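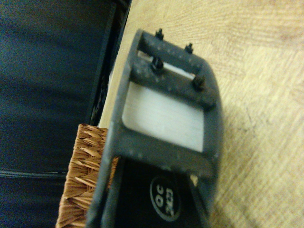 Chapter 5
Household Storage and the Ordering of Goods

Learning outcomes

On completing this chapter, students should be able to explain why households store goods in the way they do, distinguish between open and closed storage, and plan a simple storage scheme for a shared home. Students should also be able to record the contents of a store in a form that another person can use.

Key terms: open storage, closed storage, point of use, holding place, turnover, mixed store

5.1 Introduction

Every household keeps more goods than it uses on any one day. Food is bought ahead of meals, clothing is kept through the seasons in which it is not worn, and tools may lie untouched from one repair to the next. The arrangement of these goods is seldom planned in full. It grows out of the shape of the rooms, the habits of the people who live in them and the containers that happen to be at hand.

In Chapter 4 we considered how goods enter the home. We turn now to what happens between their arrival and their use. This period may last an hour or many years, and the care taken during it has a direct effect on waste, cost and the amount of time spent searching.

The household survey carried out in the district of Zikow will be used throughout the chapter. It covered 61 homes, most of them flats of two or three rooms, and was repeated in September of the following year. Householders were asked to name the place in which each of 30 common articles was kept, and then to fetch them. The two tasks produced different answers more often than the interviewers had expected, above all for scissors, batteries, string and spare keys.

5.2 Open and closed storage

Closed storage includes cupboards, drawers, chests and lidded boxes. It protects goods from light and dust and allows a room to look tidy. Its chief weakness is that the contents must be remembered. An article placed at the back of a deep cupboard may be bought a second time before the first is found.

Open storage includes shelves, hooks, trays and baskets. Goods kept in this way can be seen and reached in one movement. The basket has a special position among these, for it can be carried. It may serve as a shelf in one room in the morning and as a means of transport in the afternoon. Woven baskets also allow air to pass, a property long valued in the keeping of onions, potatoes and linen. 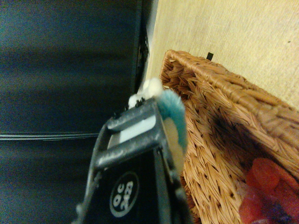
Lihua Dai objects that a basket is only a drawer with the front taken away, and that households which rely on baskets spend more time sorting than they save in reaching. The objection has some force. In the Zikow survey, baskets were the containers most likely to hold articles of unrelated kinds, and the householders themselves often described them as places where things were put for the time being. We shall call a container used in this manner a holding place.

A holding place is useful so long as it is emptied. Where turnover is low, it becomes a mixed store, in which the article wanted lies beneath several that are not. Section 5.4 sets out a method for reviewing mixed stores at fixed intervals.

5.3 The point of use

The principle of point of use states that an article should be kept near the place in which it is most often needed. It was applied with some success at the Mitard housing scheme, where a narrow shelf was fitted beside each front door for keys, post and gloves. Residents of the older Flavik buildings had no such shelf and tended to leave the same articles on the kitchen table.

The principle has limits. Medicines, cleaning fluids and matches must be kept out of the reach of children, whatever the convenience of the adults. Articles used in several rooms have no single point of use, and the household must either agree on one place or accept the cost of owning more than one of each.

Activity 5.1

Choose one container in your own home that holds articles of more than one kind. Write down its contents, and beside each article note the room in which it was last used. Compare your list with that of a partner, and discuss which articles should be moved and where they should be kept.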